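**Keeping oranges fresh in a warm flat - fridge or no fridge?**

Posted in: Kitchen & Storage

**knair_kitchen** wrote:

Good evening to all. I read this forum since March but it is my first thread, so please excuse if it is in the wrong section.
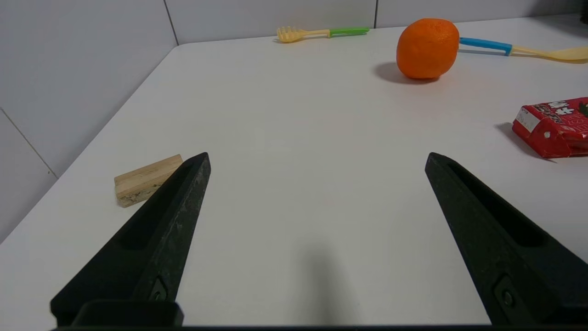
My question is about citrus and how long it can stay outside the fridge. I buy a net of oranges every Thursday from the Biwott market, and by the middle of the next week two or three of them are already soft at the stem end, sometimes with the green powder. My flat is warm, the kitchen window gets the sun from lunch until the evening. My wife says that an orange must live on the table where people see it and eat it, like the one at the back on the right on that white top, with the toy fork and the other toys for neighbours. I say it must live in the fridge. We have this discussion for 3 years now and I would like to finish it.

What I tried until now:

- A glass bowl on the worktop. Looks nice, worst result.
- The vegetable drawer of the fridge, in the net. Better, but the skin becomes hard and they taste of nothing when cold.
- A paper bag in the hall cupboard. I forgot them. I don't want to speak about it.

Thank you in advance for any advice.

Karthikeyan Nair

---

**marmalade_sue** wrote:

Welcome! Fridge, no question. Take them out of the net first, that's your problem. One bad one in a net and the mould goes straight to its neighbours. I keep mine loose in the drawer with the vent open and they go a month easily. Take out what you want the night before and the taste comes back.

---

**Drasico** wrote:

Disagree with Sue about the fridge. A month in the fridge, yes, and what do you have after a month? A ball of wet cotton. Buy fewer oranges. I don't understand why people buy a net of fruit for two persons.

---

**marmalade_sue** wrote:

> A ball of wet cotton

Then your fridge is too cold or the fruit was old when you bought it. Mine are fine. Also he didn't say two persons.

---

**knair_kitchen** wrote:

We are four, and my mother in law on weekends. But the children eat only when somebody peels for them, so in practice it is two persons, Drasico is right by accident.

Sue, the drawer has a small slider with a picture of a leaf and a picture of an apple. Which side is vent open? The manual is lost.

---

**marmalade_sue** wrote:

On mine the apple is open. Slide it and look if a gap appears at the back.

---

**ravi_ramasamy** wrote:

I worked six years in the cold store at Clalletti, so I can say something here, although what we did with pallets is not always good for a family.

First, do not wash them before storing. I see this advice everywhere and it is wrong for the home. The moisture stays around the stem, and there the mould starts, exactly where Karthikeyan describes it. Wash when you eat.

Second, the sun is worse than the warmth. If the kitchen has sun from lunch until evening, the bowl must go to another room, or at least to the opposite wall.

Third, look at the weight. Two oranges of the same size, take the heavier one. The light one has already lost juice and it will not last, in the fridge or anywhere.

I keep half outside and half in the drawer, and I refill the bowl from the drawer. Like this the wife and the husband are both right - it is maybe the most important storage advice.

Ravindran Ramasamy

---

**Drasico** wrote:

The washing thing depends. If you wash and dry properly with a towel there is no moisture at the stem. I have always washed mine because I use the peel, and I don't want wax and market dust in my cake.

---

**ravi_ramasamy** wrote:

If you dry each one properly, yes, I agree. I have seen how people dry fruit. They shake it two times over the sink.

For peel I would still wash on the day, with warm water and a brush, because the wax also protects the orange while it waits.

---

**flundura_jo** wrote:

Does anybody use those green discs you put in the drawer? I bought a pack and I can't tell any difference with oranges. With bananas in the same kitchen maybe a little.

---

**ravi_ramasamy** wrote:

They are made to take away the ethylene. Oranges do not ripen after picking, so for them it changes very little. For pears or kiwis it is another story. Save your money for heavier oranges.

---

**marmalade_sue** wrote:

And if you do end up with too many, slice and freeze them flat on a tray, then bag them. Good in a jug of water, and good under fish. You can see from my name what I do with the rest.

---

**knair_kitchen** wrote:

Thank you all. The apple side is open, I checked, there is a gap. Tonight I cut the net, took out one soft orange and put half in the drawer and half in a flat basket in the corridor, where there is no sun. I did not wash them.

My wife read the thread over my shoulder and says that the corridor is not a table. I will report next Thursday.

---

**Drasico** wrote:

One layer only in the basket, please. If they sit on top of each other you will not see the bad one underneath.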